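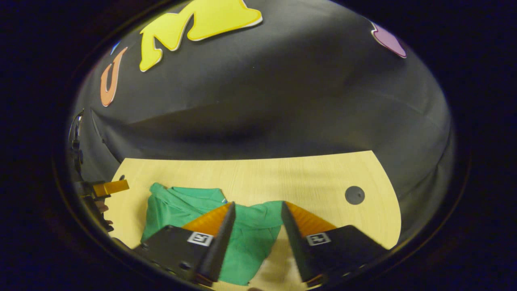 Tuesday, morning. Gripper comparison, cloth part.

Ramesh Semwal asked me to write this more fully than last time, so he can decide which pads we order for the other handles. I will put everything in the order I did it.

Handle: our hand-held one with the two wide black fingers. Camera on the handle, fisheye lens, same as before. Markers on both fingers, the small square ones. I cleaned them with alcohol before starting, there was some grease on the left.

Pads compared:
Dilel, orange, ribbed, glued on the inner side of the fingers.
Rajput, smooth gray, a little softer to the fingernail.
No pad, only the bare finger. I did this for reference and only with the green cloth.

Object: green cloth, dropped on the table from the height of my elbow and not arranged after. If it fell flat I picked it up and dropped again. I know this is not very scientific, but a flat cloth is a different problem and we agreed to make it later.

Task: close on one fold, lift, hold until I say seven in my head, put down. Good means the cloth stays in the fingers for the whole time. Bad means it slips or the fingers close on nothing. If I touch the table so hard that the handle bends, I also write bad, even if the cloth comes up.

50 grasps for each pad, so the full run with two pads is 100. The bare finger I stopped early. It was slipping so often that I was only getting tired.

Results are in the shared sheet, tab "cloth August". In words:

The Dilel pad holds better when the fold is thick. The ribs seem to catch the fabric and it does not slide down during the hold. With a thin fold, only one layer, it is less clear. Several times the tips met first and the cloth was pinched only by the very end, where the pad finishes. Then it slips slowly. I think the pad should go closer to the tip.

The Rajput pad is more even. It is never very good and never very bad. On the thin fold I prefer it. On the thick fold the cloth rotates around the pinch point, and one time the whole cloth fell when I was already putting it down (I counted this as bad, Ramesh may disagree).

Something I did not expect: with the ribs, the cloth does not always release. I open the fingers and a small piece stays on one side. I must shake the handle a little. For a person this is nothing, but for the arm it will be a problem, it does not know how to shake. I started to write this in a separate column only after the first part of the run, so the column is not complete. Please do not calculate anything from it.

Camera and markers.

Marker detection was good for both fingers when they are open. When they are almost closed, the left one is lost for short moments, mostly if a fold stands up high next to it. I checked the log against the video and it is really the cloth covering the corner of the marker. The software from Skullton fills the gap by interpolation, and the opening width looks correct to me, but I only compared it by eye. Somebody with more patience should measure with the caliper.

Exposure: I left it on auto. The black backdrop makes it too bright sometimes, and the white part of the marker goes burned. Next time fixed exposure. I tried 1,000 in the shutter field for a short test at the end and it was better for the markers but the folds became dark, hard to see where one layer stops. Maybe a value between. Also maybe one more lamp from the left.

Mechanical:

One screw on the right finger was loose after the Dilel run. I tightened it before Rajput. I don't know at which grasp it became loose, so the last Dilel grasps are a bit suspicious. The trigger spring is also weaker than in the other handle. Ramesh says it is the same spring. I don't believe it is the same spring.

The glue from the Dilel pads leaves a yellow line which does not come off with alcohol. I used the plastic scraper, slowly. Do not use the metal one, the finger is printed and it scratches at once.

Afternoon, 15:30. Repeated a few grasps with Dilel pads moved forward, by the width of one rib. Too few to put in the sheet. Thin fold feels better, release feels worse.

To do:
- fixed exposure, find value
- new pads from Nastby, when they arrive, same protocol
- flat cloth, grasp at the corner
- weigh the green cloth, I forgot
- ask Ramesh if shaking is allowed in the protocol
- thread lock on finger screws, both sides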